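How to apply for a reality show: the written form and the video

Casting for the next season of Masholm opens in December, and many readers ask me how to prepare. I applied for three shows and was called back for two, so I can share what I learned.

Start with the written form. The long answer has a limit of 500 words, and you should stay under it. Write it first in a separate file, then paste it, as the page can close without saving.

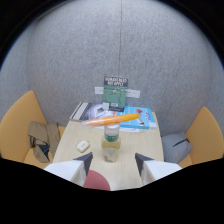 A green book standing at the back of the table.

Choose one story about yourself and tell it with details. "I am competitive" says very little. A story about a card game with your sister says much more. 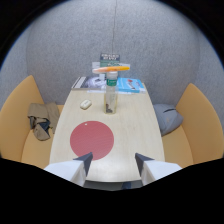
Emlyn Morris
Contributing writer, Reality TV

For the video, sit facing a window and keep the phone sideways. Say your name, age and town first - then go to your story. Do not read from paper. I recorded mine 13 times, and the second one was the best.

Before you send, check these points:
The file is smaller than 100 MB.
No music plays behind your voice.
Your phone number is the same in both places.

After sending, wait for the email and do not apply twice.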